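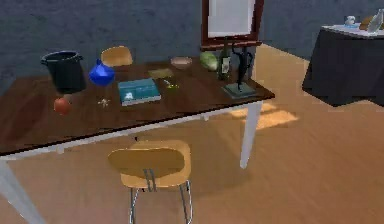 STUDENT REPORTS / COMMUNITY STUDIES

Clearing Snow for Neighbours in Villca: Who Asks, Who Helps, Who Waits
Jhun Panganiban
Submitted March 2021

1. Why I chose this topic

I came to Villca from a country without snow. In my first winter I did not know that the person living in a house must clear the sidewalk in front of it, and I learned it from a warning card on the door. The card said that I had 24 hours. My neighbour across the street, who is over eighty, received the same card. I began to wonder how older people manage this work, and this question became my project.

2. What I did

The town is divided by the Grilley River. I studied only the east side, where there are 213 houses on the town's snow route list. I put a short letter with questions in every mailbox in December and collected the answers in a box at the Rostell Street library. I also spoke by telephone with nine residents who live alone. Visits inside the homes were not permitted this year, so all longer talks were by telephone, and two of them were quite difficult because of hearing problems.

I did not ask for age exactly. I asked "Are you able to clear your own snow?" with the choices yes, sometimes and no. My teacher told me later that "sometimes" is a weak word, and I agree. For one person it meant light snow only, for another it meant when her knee is good.

3. What people told me

The sidewalk is the smaller problem. Almost every person I telephoned spoke first about the end of the driveway, where the plow leaves a hard ridge. It can come back one hour after it was cleared. One woman pays a student for each visit, and after the big storm she had to pay him twice in the same morning. She was not angry with him — she was angry with the plow.

The town has a help program called Zernard Snow Friends. A resident can register by telephone and is matched with a helper on a near street. Four of the nine people had never heard of it. Of the others, three were registered, and two of them said the helper is good but comes after school, when the mail has already been delivered or not delivered. The remaining two knew the program but did not want to register. They said there must be somebody who needs it more.

A fine for an uncleared sidewalk can be up to $500. I did not meet any person who has paid it, but several mentioned the amount to me before I asked.

4. Problems with my method

The people who answered a letter in winter had to walk to the library, so those who cannot walk on ice are probably missing from my results. I should have put a stamped envelope with each letter. Also I wrote only in English, and on Rostell Street I know at least three families who read it with difficulty.

5. Suggestions

The town could print the telephone number of Zernard Snow Friends on the warning card. At this time the card has only the bylaw number and the deadline. I would also like to know if the plow driver can lift the blade a little at the driveways of registered residents. I wrote to the public works office with this question and they replied that it slows the route, but they did not say by how much.

My neighbour across the street is now registered. Her helper lives two doors from me.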